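Aviso: esta página del archivo utiliza cookies para recordar sus preferencias de lectura. Aceptar | Configurar

Lista Talleres y Conductores de Mernside
Asunto: Re: Ruido delantero al frenar y presupuesto del taller
Julio de 2021

Estimados compañeros de la lista:

Antes de responder, pido disculpas por mi español. Lo aprendí ya de adulto y escribo despacio, con el diccionario al lado, de modo que si alguna palabra de mecánica no es la que se usa en su país, les ruego que me corrijan. Copio primero el mensaje anterior, porque mi respuesta sigue el mismo orden.

> Hola a todos. Tengo un familiar de gasolina, comprado de segunda mano, y desde
> hace 3 semanas oigo un roce en la parte delantera cuando freno a poca velocidad.
> En autopista no lo noto, pero el volante tiembla un poco si freno fuerte bajando
> el puerto de Trotiscombe. Lo llevé a un taller de Uvthorpe y me han dado un
> presupuesto con discos, pastillas, líquido de frenos, dos rodamientos y
> alineación. Me parece mucho trabajo para un ruido. El mecánico no me enseñó las
> piezas y tampoco me dijo cuánto material quedaba en las pastillas. ¿Es normal
> que pidan cambiar todo a la vez? ¿Puedo seguir conduciendo mientras busco otra
> opinión? Gracias de antemano.

Empiezo por lo más importante, que es la última pregunta. Si el roce es metálico y continuo, yo no usaría el coche más que para ir al taller más cercano, y mejor todavía si lo lleva la grúa. Cuando se acaba el material de la pastilla, el soporte de acero roza directamente contra el disco, la distancia de frenado aumenta y el disco se estropea en pocos días. Si el ruido es un chirrido agudo que aparece y desaparece, puede ser solamente el avisador de desgaste o un poco de polvo. Usted escribe "roce", y con esta palabra no puedo saber cuál de los dos casos es el suyo.

En cuanto al temblor del volante, normalmente viene de los discos. La gente dice que están "doblados", pero muchas veces lo que tienen es una diferencia de grosor en la superficie, o restos de material de la pastilla pegados de manera desigual. Esto se mide con un micrómetro y con un reloj comparador. Es un trabajo corto para quien tiene las herramientas. Si el taller propone discos nuevos, tiene usted derecho a preguntar qué grosor han medido y cuál es el mínimo, que suele estar grabado en el borde o en la campana del propio disco.

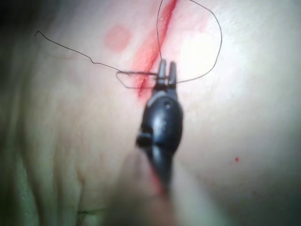
Los rodamientos son otra cosa. Un rodamiento gastado hace un zumbido que crece con la velocidad y que a menudo cambia al tomar una curva larga. Usted dice que en autopista no nota nada, y por eso yo pediría una explicación antes de aceptar esta parte. No afirmo que el taller se equivoque. A veces, con el coche en el elevador, se encuentra una holgura que desde el asiento no se siente. Pero en este caso se puede mostrar al cliente en un momento: se coge la rueda por arriba y por abajo, se mueve, y la holgura se ve.

Les cuento mi experiencia. Hace dos años llevé mi furgoneta, que entonces tenía ya muchos kilómetros, a un taller grande de la zona industrial. Me dieron un presupuesto de una sola línea, "revisión tren delantero", sin ningún detalle. Pedí que lo separaran por piezas y mano de obra, y el empleado del mostrador se molestó bastante. Me fui. Después fui a Talleres Tarigan, en la parte baja de Mernside, donde me desmontaron las ruedas delante de mí y me anotaron las medidas en una hoja. Cambié las pastillas y un latiguillo que tenía grietas. La mano de obra de las pastillas fueron 34 euros, y el total, con las piezas y el latiguillo, llegó a 118. Comprendo que su coche es distinto y que los precios cambian, por lo que no tome esta cifra como referencia para el suyo.

No tengo ninguna relación comercial con ese taller, solamente soy cliente. Lo digo porque en esta lista ya hubo una discusión desagradable sobre recomendaciones.

Sobre el líquido de frenos: absorbe humedad con el tiempo, también si el coche está parado. Muchos fabricantes indican el cambio cada 2 años, pero lo correcto es mirar el manual de su modelo. Si compró el coche de segunda mano y en el libro de mantenimiento no aparece ningún cambio, me parece razonable hacerlo ahora. Es una de las partes de su presupuesto que yo aceptaría sin discutir mucho.

Y la alineación, sinceramente, no la entiendo. Cambiar discos y pastillas no modifica la geometría de la dirección. Si los neumáticos delanteros se gastan más por un lado, o si el coche se va hacia la derecha en una recta llana, entonces sí tiene sentido. Mire la banda de rodadura de los dos con buena luz, girando el volante hasta el tope para ver bien la parte interior.

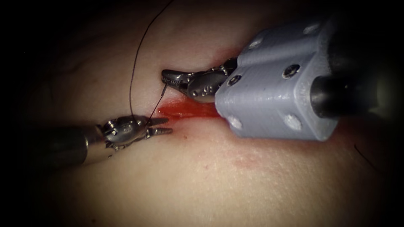 ¿Es normal que pidan cambiar los discos junto con las pastillas?

Es frecuente, pero no es obligatorio. Si los discos están por encima del grosor mínimo, sin surcos profundos y sin variación, se pueden montar pastillas nuevas sobre ellos. En su caso, con el temblor al frenar bajando el puerto, me parece probable que los discos sí necesiten el cambio. Lo que siempre se hace por parejas es el eje: los dos lados a la vez, nunca uno solo.

Para la segunda opinión, le aconsejo no enseñar el primer presupuesto al llegar. Explique los síntomas con las mismas palabras que escribió aquí y espere a ver qué le dicen. Pida el presupuesto por escrito y por líneas, y pida también que le guarden las piezas viejas. Si le ponen piezas de una marca que no es la original, pregunte qué garantía tienen.

Una última cosa práctica. Después de montar pastillas nuevas hay que hacerles un rodaje, con frenadas suaves y dejando enfriar entre una y otra. Evite la bajada de Trotiscombe en los primeros días, si puede elegir otro camino.

Si nos escribe el modelo exacto, el año y los kilómetros, seguramente alguien de la lista tendrá el mismo coche y podrá decirle el grosor mínimo del disco. Yo no lo tengo y prefiero no inventarlo.

Reciban un saludo cordial desde Mernside.

Compartido 3 veces | 2 comentarios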